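Rubber pads, tea towels and the afternoon everything slipped

Posted October 13, 2022 in Workshop bits

I promised a few of you I'd write up the slipping business, so get the kettle on, it's a long one for such a small fault.

We do a lot of cloth work in the workshop at the moment. Folding, picking up, passing a duster from one person's gripper to another's, all with the hand-held sort that you squeeze, and then the robot arm has a go at the same thing afterwards. Cloth is a pig of a thing to hold. A mug stays mug-shaped, but a duster flops about and wants to be somewhere else the minute you've got it by the corner.

Well, one day in May the whole lot started dropping. We'd had 105 folds done by lunch without much swearing, and then after lunch we couldn't keep hold of anything for more than a second or two. I blamed the springs. Maxence Le Goff blamed me (he usually does). We spent the best part of two hours taking apart a Brullow gripper that had nothing wrong with it whatsoever, and we lost a screw down the back of the bench for good measure.

It was fabric softener! I'd taken the cloths home over the weekend and run them through with the family wash, out of pure helpfulness, and softener leaves a waxy sort of film on everything. The film had come off on the rubber pads, and once it's on the pads it goes on to every other cloth you pick up, so swapping the cloth for a fresh one doesn't help you one bit. I'd like those two hours back.

So, washing cloths for gripping. Plain powder, half what it says on the box, an extra rinse, no softener and no dryer sheets. Dry them on a line if you can. If a batch has already been softened, a warm wash with a cup of white vinegar and nothing else seems to shift most of it, though I did mine twice to be on the safe side. Mark them with a stitch of red thread in one corner and they won't wander off into the kitchen drawer.

For the pads, warm water with one drop of washing-up liquid, on a soft cloth, then a second cloth with clean water, then leave them open to the air for ten minutes. An old toothbrush is good if your rubber has a fine texture to it, as the muck sits down in the texture where a cloth won't reach. Please don't use white spirit or anything else from the paint shelf. I did that to a pair of Lelora pads the year before and they went hard and shiny and I had to buy new ones. Rosine Lebrun swears by a dusting of talc on the rubber handles of her tools — lovely on a handle, hopeless on a pad, keep the tin well away.

Now the part I'm less proud of. While we were chasing the slip, I turned the closing force up on the robot arm to make up for it, forgot I'd done it, and cleaned the pads the next morning. Clean pads plus too much squeeze, and it took hold of a tea towel that Maxence was still straightening and pulled his hand in along with it. He had a bruised thumb and was very decent about it. It could have been a good deal worse with a bigger machine.

What we do now, in case it's useful:

Clean first, adjust second. If something that worked this morning doesn't work this afternoon, the settings are probably not to blame.

Write any change to a setting on masking tape and stick the tape on the machine. It looks dreadful. Take it off when you've put the setting back.

Let go of the cloth and step back before anyone presses go, and have the person pressing go say so out loud. We felt silly for a day and then stopped noticing.

No loose cuffs, no lanyards, hair tied up. Check for dangling cables too, they catch on a sleeve just as well as a door handle does.

Pinch the pads on a strip of newspaper every morning and give it a tug. If it slides out, get the toothbrush.

That newspaper test takes me less time than finding my glasses. I wrote down the results for a while and we went 71 days before a strip slid, and even then it was only hand cream (mine again, sorry everyone).
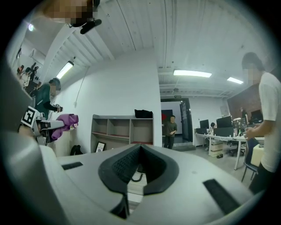

I've since moved the hand cream to my coat pocket, and the softener stays at home with the bath towels. If anybody has a better way of getting wax out of textured rubber, do leave it in the comments, and if you ever find a tiny hex screw behind a bench, it's ours.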